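Wastlow Community Recipe Collection - read me first

Welcome, and thanks for downloading! Wastlow is a set of 696 home recipes, typed up from handwritten cards, church cookbooks and the backs of a good many envelopes, with the original spelling kept wherever we could make it out (butter tarts appear under 22 different spellings, and we love every one of them).

Each recipe is one row in recipes.csv, with a title, ingredients, method and the decade if the card gave one.
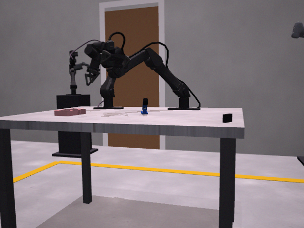 Measurements are left as the cook wrote them, so you'll meet "a teacup of flour" and "butter the size of an egg" - please don't convert these in place, but add your own column if you need grams. A few cards had lost their corners, and there you'll see [torn] where the words ought to be.

Li-hua Hsu did most of the typing and Ruaridh Rennie checked it against the scans, over about 4 winters. The last big batch, mostly shortbread and fruitcake, went in last December.
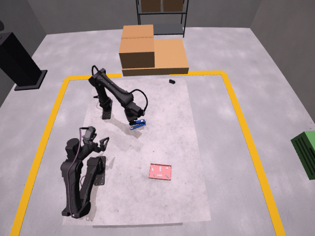 Two black arms on a speckled mat, the upper one holding a small blue object.

Licence: free for home, school and research use. Please credit Wastlow and keep the cooks' names with their recipes.

Last updated 2025-06-27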